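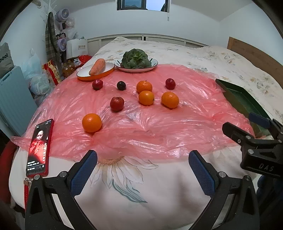

3. Puesta en marcha y primera tanda de naranja

Si has llegado hasta aquí es que ya tienes el deshidratador fuera de la caja, has tirado los plásticos y has comprobado que la puerta cierra (si no cierra, vuelve al apartado 2, que casi siempre es la bandeja de abajo mal metida). Yo tengo el Calimlim de puerta frontal, el de 6 bandejas, y todo lo que cuento vale para ese modelo. Con el redondo de pisos apilables cambian los tiempos y el orden de las bandejas, y de ese sé poco.

Empiezo por la naranja porque es la fruta con la que aprendí y porque perdona bastante. Se ve enseguida si vas bien o mal, huele de maravilla y, si te sale fea, la echas a una infusión y tan contenta. La ciruela y la uva las dejo para el apartado 5, que tienen piel y la piel lo complica todo.

3.1 Dónde poner el aparato

1. Busca una superficie firme, plana y que aguante algo de calor. La encimera va bien. La tapa de la lavadora no, que vibra y las bandejas acaban bailando.
2. Deja un palmo libre por detrás. El aire sale por ahí y sale caliente y cargado de humedad. Yo lo tuve pegado a la pared una temporada y me quedó un cerco en la pintura que todavía tengo que tapar.
3. Enchúfalo directo a la pared. El mío consume 567 vatios, según la chapita de atrás, y va a estar encendido muchas horas seguidas.
4. Abre la puerta, mete la mano hasta el fondo y comprueba que la rejilla del ventilador está despejada. El mío traía un cartoncito de transporte sujeto con cinta que no sale en ningún dibujo de las instrucciones.

Precaución: no lo pongas debajo de un armario bajo. El vapor sube y el canto del mueble se hincha.

3.2 El encendido en vacío

Este paso se lo salta todo el mundo y luego vienen los mensajes de que la fruta sabe a nuevo.

1. Lava las bandejas con agua templada y jabón, acláralas bien y sécalas.
2. Colócalas todas vacías.
3. Pon el termostato a 40 grados y dale al botón verde. Tiene que oírse el ventilador antes de que notes nada de calor.
4. Déjalo una hora con la ventana abierta. Va a oler a plástico caliente, y es normal.
5. Apaga, abre la puerta y espera a que se enfríe antes de tocar nada por dentro.

Nota: si el ventilador hace un tac-tac regular, apaga y saca la bandeja de arriba. En mi aparato la guía de ese lado viene un pelín torcida y la bandeja roza si la empujo hasta el tope. La dejo un dedo hacia fuera y se acabó el ruido.

3.3 Elegir y preparar las naranjas

Para secar me gustan más las de zumo que las de mesa: piel fina, carne prieta y poco blanco. Las compro en Torkotside, en el puesto de Adelmo Gatti, que me aparta las pequeñas (a él no se las quiere casi nadie y a mí me caben mejor en la bandeja, así que los dos ganamos). En diciembre están en su punto. Fuera de temporada también se puede, pero encontrarás más corteza y menos sabor.

1. Lávalas con agua templada frotando con un cepillo de uñas, uno que sea solo para esto. La piel se va a comer, así que si llevan cera insiste, o compra otras.
2. Sécalas con un trapo. Una naranja mojada resbala en la tabla y el cuchillo se va donde quiere.
3. Corta los dos extremos hasta que asome la carne. Guárdalos, que secos y molidos van bien para los bizcochos.
4. Corta rodajas del grueso de un lápiz. Más finas se rompen al despegarlas y más gruesas se quedan gomosas en el centro. Lo importante es que salgan todas parecidas, porque si mezclas gruesos te tocará ir sacándolas una a una.
5. Quita las pepitas con la punta del cuchillo, sin hurgar. Si alguna se resiste, déjala, que una vez seca salta sola.
6. Pon las rodajas sobre papel de cocina, tápalas con otra hoja y aprieta con la palma abierta. Con suavidad! Solo quieres quitar el jugo de la superficie.

Precaución: usa un cuchillo de sierra bien afilado, de los de tomate. Con uno liso y romo acabas aplastando la naranja y pasándolo mal.

Sobre el azúcar: no hace falta. Hay quien las espolvorea para que brillen y quedan preciosas, eso es verdad, pero el azúcar gotea al fondo y se carameliza, y limpiarlo es un castigo.

3.4 Cargar las bandejas

1. Reparte las rodajas sin que se toquen. Encogen bastante, y al principio da rabia dejar tanto hueco, pero el aire tiene que pasar por algún sitio.
2. Deja la bandeja de abajo vacía la primera vez. Recoge las gotas y te da margen si has calculado mal.
3. Las rodajas más gruesas van arriba. En el mío calienta más la parte alta. En el de Müzeyyen Bozkurt, que es el mismo modelo comprado el mismo año, calienta más la de abajo, y llevamos media vida discutiéndolo por teléfono. Fíjate en el tuyo durante la primera tanda y apúntalo en un papel pegado a la puerta.
4. Cierra hasta oír el clic.

Nota: las láminas antiadherentes que venden aparte son para purés y pastas de fruta. Con rodajas estorban, que tapan los agujeros y la cara de abajo se queda blanda.

3.5 Programar y esperar

1. Sube el termostato a la marca que tu aparato indique para fruta. En el mío es el dibujito de la manzana.
2. Pon el temporizador a 11 horas. Es lo que tarda la naranja en mi cocina, que es seca. En una casa junto al mar cuenta con más.
3. A media tanda, dale la vuelta a las rodajas y gira las bandejas, de manera que lo que estaba al fondo quede junto a la puerta. Hazlo rápido.
4. No abras por curiosidad. Yo lo hacía cada rato y me pasaba el día secando la misma fruta.
5. Cuando pite, apaga y deja la puerta entreabierta hasta que todo esté frío.

Yo suelo arrancar a las ocho de la tarde y dejarlo cuando me acuesto solo si hay alguien despierto en casa, que con mi hijo es siempre. Si vives sola, mejor empezar temprano por la mañana. No me gusta tener una resistencia encendida mientras todos duermen, llámame exagerada.

3.6 Cómo saber si están

La prueba se hace siempre en frío. Recién sacadas parecen flexibles y te engañan.

Dobla una rodaja. Si se parte con un chasquido, lista para adorno, infusión o para moler. Si se dobla y no suelta jugo al apretarla, está bien para comer pronto. Si notas humedad en el centro o se te pega al dedo, le falta: vuelve a meterla una hora y prueba otra vez.

El color cambia un poco según la naranja. Un tono ámbar es bueno. Si se han puesto marrones por el borde, la temperatura estaba alta, así que baja una marca la próxima vez (se pueden usar igual, amargan un pelín).

3.7 Guardar

1. Mete las rodajas frías en un tarro de cristal limpio y muy seco, sin llenarlo del todo.
2. Cierra y deja el tarro a la vista durante una semana. Agítalo una vez al día para que no se apelmacen.
3. Si ves vaho en el cristal, saca todo y vuelve a secar esa misma tarde. Si ves moho, a la basura el tarro entero, sin rescatar nada.
4. Pasada la semana, etiqueta con el mes y guárdalo en un armario oscuro.

Los tarros que uso son los Clinholm de boca ancha, los de la goma gris. Los de tapa roscada reciclados de mermelada también sirven, pero huele antes la tapa: un tarro que tuvo pepinillos le pasa el olor a lo que sea, y me costó una tanda entera descubrirlo.

3.8 Limpieza después de cada tanda

1. Desenchufa.
2. Pon las bandejas en remojo en el fregadero con agua caliente y un chorrito de vinagre. El jugo de naranja seco se agarra como pegamento, pero con media hora se suelta.
3. Pasa un paño húmedo por las paredes y por el fondo. Nada de estropajo ni de agua a chorro, que detrás de la rejilla está el motor.
4. Seca la goma de la puerta levantándola con el dedo.
5. Deja la puerta abierta hasta el día siguiente.

Precaución: las bandejas del Calimlim no van al lavavajillas. En el folleto pone que sí. Yo metí una y salió con forma de teja. Escribí a la tienda de Liltinville donde lo compré y me mandaron otra sin preguntar mucho, muy amables, aunque tardó lo suyo en llegar.

En el apartado 4 sigo con manzana y pera, que se oscurecen al cortarlas y necesitan un baño de limón antes de ir a la bandeja. Ve dejando un par de limones a mano.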